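# brunet-openday

Notes and data from the July open day at Clurkberg, where Hasia showed its hand-held gripper kit. I went because the handout promised "training data from anyone, in minutes." I came home with doubts and 1234 recordings.

## What's in it

- `clips/`: 1234 recordings made by visitors
- `labels.csv`: task name and pass/fail, as entered by the Hasia staff
- `recheck.csv`: my own labels for 100 clips

In 13 of those 100 I disagree with the staff label, every time in the direction that flatters the demo. Their rule for "pass" was never written down. I asked twice.

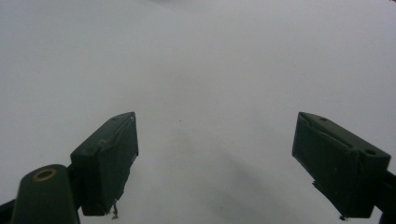
*Sample still from `clips/`. Fingers open, nothing held.*

Plenty of stills are like this one, with no object between the fingers. They count toward the total the presenter quoted, so be careful with any "hours collected" claim. The Jilach loader keeps them by default; pass `--skip-idle` to drop them.

## Known problems

- Roughly 45 clips have no task name.
- Visitors got coaching during takes. The labels don't say who did.
- No failed robot runs were shared, so I can't say whether a policy trained on this works.

Corrections welcome, especially from Hasia.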